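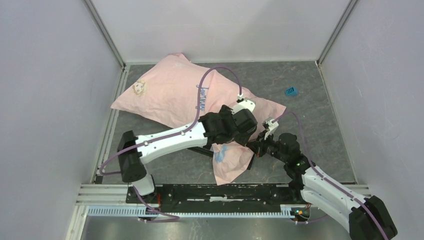
Kári Thygesen asked whether a laundry demo teaches anybody anything, and so far I haven't seen an answer. Bumping the thread so it doesn't get buried again.

Vinddale Robotics Club boards > Student projects > Two-arm folding, is it worth a whole term?

ridgeline_pete
I'm going to be the grump. The folding team wants the bench again next term, and their writeup says 503 demonstrations recorded. Fine. How many shirts end up folded when the policy runs alone and no one is nudging the sleeve? I read the writeup twice and couldn't find that number.

Elínborg Þorgeirsson
It's on page 4, Pete. 13 clean folds out of 100 tries, starting from a crumpled shirt. We count it as clean if the hem is square and both sleeves are tucked under. Half folds score zero.

ridgeline_pete
OK, I missed that and I take it back. But 13 out of 100 is what you want the bench for?

Elínborg Þorgeirsson
Yes. It was zero in August.

mossbucket
Zero in August was with the old grippers though, wasn't it? So how much of that is learning and how much is somebody swapping hardware. You can't change two things and then brag about one of them

Elínborg Þorgeirsson
Fair. We didn't rerun the old grippers with the new data. We should have. I can get a small run done before the bench vote if people stop booking the evenings out from under us.

Kári Thygesen
My problem is different. The line-follower kids learn control, they learn to solder, they break stuff and fix it. On folding, first-years sit with the leader arms and move a T-shirt for two hours. That's not a robotics education, that's a shift.

tinfoil_abacus
Disagree with Kári. I did those two hours. I learned more about what a wrist joint can't do than I got from a semester of slides. Cloth is mean. You pinch one layer and get two, or you pinch two and get nothing. Then you have to look at what the wrist view gave the policy to work with and it's mostly pink.

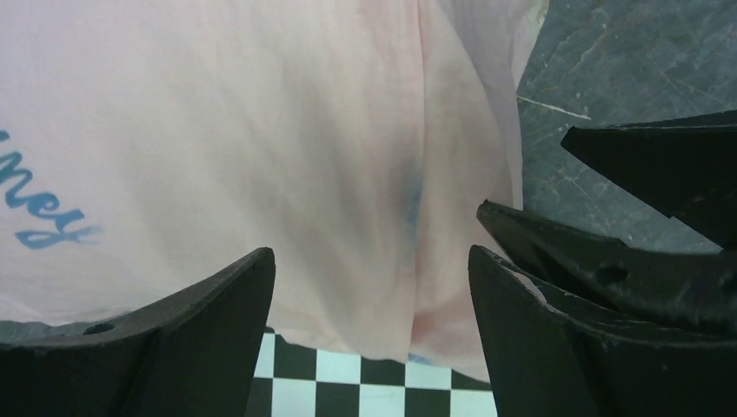 Wrist view, pink cloth. Lettering at far left.

mossbucket
lol ok that is pretty bad. Where's the hem supposed to be in that?

tinfoil_abacus
That's my point. From there you'd have a hard time telling me where you are on the shirt. The fixed view helps with that, until an arm gets in front of it.

ridgeline_pete
Then has anyone tried it with a shirt that has no print on it? If the thing is steering by the lettering, you've built a one-shirt robot. I'd bet money on that.

Elínborg Þorgeirsson
Not enough to report. We tried a plain one a few times and it did worse, but I wouldn't hang a number on it.

ridgeline_pete
I would hang a number on it! That's the number I want most.

Kári Thygesen
Same. And I'd want to see it at Lacerda before we hand over the bench. The judges there bring their own cloth.

graph_paper_dan
Side question, who has the key to the filament cabinet? Also some 300 of the demos are from the same two people, I checked the log. Doesn't that matter?

Elínborg Þorgeirsson
It matters. Sign up and fix it. Slots are on the door, 6 pm on.

graph_paper_dan
walked into that one

mossbucket
I'll vote yes if the old-gripper run and a plain-shirt run are both in the next writeup. Otherwise give the bench to the line followers — they at least finish things.

Elínborg Þorgeirsson
Deal. I'll post both tables here, good or bad.

ridgeline_pete
Still a no from me until I see them.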